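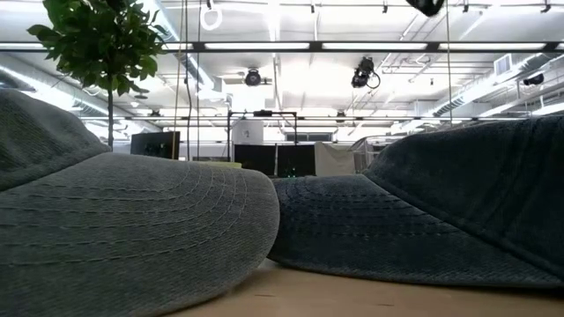
Dilruba Wickramasinghe wrote that the gray one had been through a season of yard work and two hand washes before the brim needed any reshaping, and asked whether the navy would bleed onto a light shirt collar if it got caught in the rain. It can. Indigo-dyed denim releases loose dye during its first few wettings, and the navy carries more of it than the gray. Wash the navy cap once by hand, alone, before wearing it with anything pale. The full procedure is under Care.

Nastham Denim Baseball Cap
Sold by Dilon
Colors: Faded Gray, Navy Slate

Overview

The Nastham is a curved-brim baseball cap in cotton denim twill. Both colors are cut from the same pattern and use the same brim insert, closure and sweatband. The difference is in the dye and the finishing wash. Faded Gray is a washed gray with a slight green-blue cast. Navy Slate is darker and shows more contrast where the cloth is worn.

The cap is supplied ready to wear. The brim is curved at the factory and can be adjusted by hand within the limits given under Brim.

Specifications

Outer fabric: 100% cotton denim, twill weave
Brim: pre-curved, topstitched in rows
Brim insert: polyethylene
Crown: paneled, unlined, soft front
Sweatband: cotton twill, folded, stitched at both edges
Closure: fabric strap with metal slide buckle
Fit: adjustable, one size
Wash: by hand, 30 degrees C maximum
Dry: flat or on a form, out of direct sun
Iron: crown only, medium, no steam on the brim
Item code, Faded Gray: NA 238 G
Item code, Navy Slate: NA 238 N

Fabric

The denim is a diagonal twill, and the twill line can be seen at reading distance on both colors. The caps are sewn first and washed afterward as complete pieces. Washing after assembly puts most of the wear where the cloth is thickest, so the brim edge and the raised seams come out lighter than the flat areas next to them.

No two caps fade in exactly the same way. Expect differences in the width of the pale line along the brim edge and in the general depth of color. These differences are normal for a garment-washed product and are not handled as defects. Customers ordering several caps for a group should order them together, and should mention in the order note that a close match is wanted. We will pull from a single wash lot when the stock allows it.

The fabric has no water-repellent coating. It will take up rain and dry at the rate of any unlined cotton cap.

Brim

The brim is faced on both sides with the same denim as the crown and stitched through in curved rows that follow the outer edge. The rows hold the cloth to the insert and keep the facing from lifting when the cap is wet. Stitch length is uniform from the crown seam to the tip.

To increase the curve, hold the brim at both sides and bend it evenly over its whole width. Work in small steps. Bending from the center only will set a crease in the insert, and a crease cannot be removed. To reduce the curve, place the cap on a flat surface with a towel under the brim and a book on top, and leave it overnight. The insert returns part of the way toward its original shape after each wash, and the brim may need to be bent again while damp.

Do not heat the brim with a hair dryer, iron or kettle. The insert softens well below the temperature the cotton will stand.

Crown

The crown is unlined and has no buckram behind the front panels. It creases when the cap is set down or packed and recovers when worn. Panel seams are taped inside with plain cotton tape. The seam between crown and brim passes through several layers of denim and is the heaviest part of the cap. It can feel stiff against the forehead for the first few wearings, particularly in Navy Slate – the darker cloth gets a shorter wash and starts out firmer.

Customers who prefer a structured front should look at the Tijani, which uses the same brim with a backed front panel. The Tijani is listed separately and is not made in Faded Gray.

Size and adjustment

The strap adjusts from 55 to 60 cm of head circumference. Measure just above the ears and across the middle of the forehead, with the tape level. If the measurement falls at the upper limit, allow for a little shrinkage in the sweatband after the first wash. The band stretches back with wear.

The slide buckle is held by friction. Thread the loose end back through the keeper inside the cap. A strap left outside the keeper will work loose in time.

Choosing a color

Faded Gray is the better choice for regular outdoor work, as further fading is hard to see on it and dust does not show much. It has also lost most of its loose dye before it leaves the factory.

Navy Slate will change more over its life. The lighter lines at the edges widen and the flat areas move from navy toward blue. Customers who want to keep it dark should wash it seldom and store it away from windows. Hat racks beside a sunny door are a common cause of one-sided fading.

Care

Fill a sink with cool or lukewarm water, not above 30 degrees C, and add a small amount of mild detergent without bleach or brightener. Wash each color alone the first time. Submerge the cap, press water through the crown by hand and clean the sweatband with a soft brush. Leave it to soak for no longer than 30 minutes. Rinse until the water runs clear. Navy Slate will need several rinses on the first wash.

Do not wring. Press the crown between two towels, reshape the brim and dry the cap over a bowl or on a form. A cap left to dry on a hook takes the mark of the hook.

Machine washing is not recommended. It does not usually damage the denim, but the brim can fold against the drum, and a folded insert is outside the warranty. Tumble drying will shrink the sweatband.

For sweat marks, dampen the band, apply detergent directly, leave for ten minutes and rinse. For grease, treat the spot before the cap is wetted. Solvent cleaners remove dye and leave a pale ring.

Storage and packing

Caps can be stacked one inside another with the brims aligned. Do not store anything heavy on the crown. In a suitcase, fill the crown with socks or a rolled shirt and lay the cap brim down along one side. Pushing the front panels into the back half is acceptable for short trips.

New Navy Slate caps should not be stored in contact with white or cream fabric until they have been washed once.

Repairs and spares

Replacement slide buckles are sold under the Clastska spares listing and fit all Dilon strap-back caps. The old buckle slides off once the strap is pulled clear of the keeper, and no tools are needed. Sweatbands can be replaced by any tailor with a cylinder-arm machine. Brim inserts are not supplied as a spare part, as replacing one means opening the main seam and restitching every row.

Warranty and returns

Seams, buckle and strap are covered for 12 months in normal use. Fading, dye transfer, creased inserts and shrinkage from hot washing or tumble drying are excluded. Unworn caps can be returned within 60 days with the tag attached. Caps that have been bent to shape or washed count as worn.

Orders placed by noon ship the same day, Saturday excepted. Each cap ships in a carton with a paper crown filler. Keep the filler, which can be used as a drying form after hand washing once the cap is no longer dripping.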